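Laundry cell – maintenance meeting
Markavport, 18/04/2024
Present: Maritza Llanos (chair), Jhosep Puma, Rukhsana Baloch
Apologies: Hortensia Huaranga

1. Minutes of last meeting accepted.

2. Arm
Jhosep has replaced the wrist cable and re-zeroed the elbow. Cycle counter read 3,569 at the time. Grease is due again in July.

3. Drum reach
Arm still faults on error 143 when it goes for items at the back of the drum. Rukhsana wants the approach speed cut before anyone touches the path – agreed. Jhosep to run 100 picks at the lower speed and log the faults.

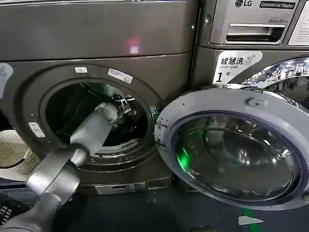 4. Spares
Two sets of finger pads on order from Denix. Maritza to chase.

5. Other business
None. Meeting closed 10.40 am.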